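Home | News | What's On | Classifieds | Contact

Filed under: Around Town, Household
Print this story | E-mail this story

Hullness takes on the T-shirt

HULLNESS, Monday - The Kultdale Homemakers' League opened its winter clothes-folding sessions on Cronin Street this afternoon, and the wrinkles put up a spirited defense.

The league booked the room for 60 minutes a week through December at $35 a session. Its stated goal is to get 246 donated garments folded and boxed for the Grullia clothing exchange. Its unstated goal, according to the flyer, is "a drawer that closes." 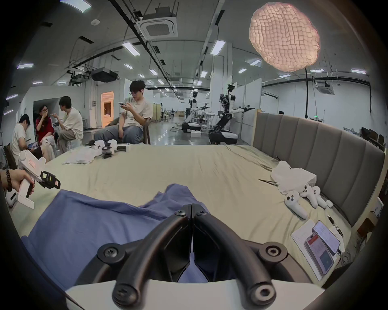 Blue cloth in the foreground, with game controllers, chopsticks and a couple of phones keeping it company at the Cronin Street session.

The league's one-page guide tells beginners to start with a clear surface. This advice has been received in the spirit in which most households receive it. Phones, papers and pens have a way of settling wherever there is room to spread out a shirt, and conversation tends to settle right next to them.

The guide is firmer on technique. Shake the shirt, lay it face down, find the collar, and bring in the sleeves before touching the hem. Pinching the middle and hoping is listed under "common errors," between rolling and giving up.
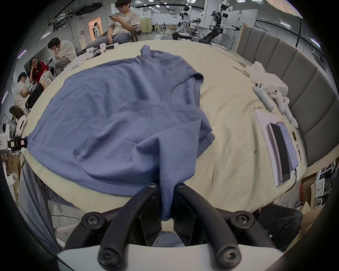

Short sleeves are considered the gentle end of the program. Fitted sheets come in week three, and the league has asked that participants eat beforehand.

The exchange in Grullia has space for 500 pieces and accepts anything clean, folded or "showing signs of an attempt." Sessions begin at 2 p.m. Bring your own laundry if you can stand to have it looked at.

Print this story | E-mail this story
Back to Around Town | Next story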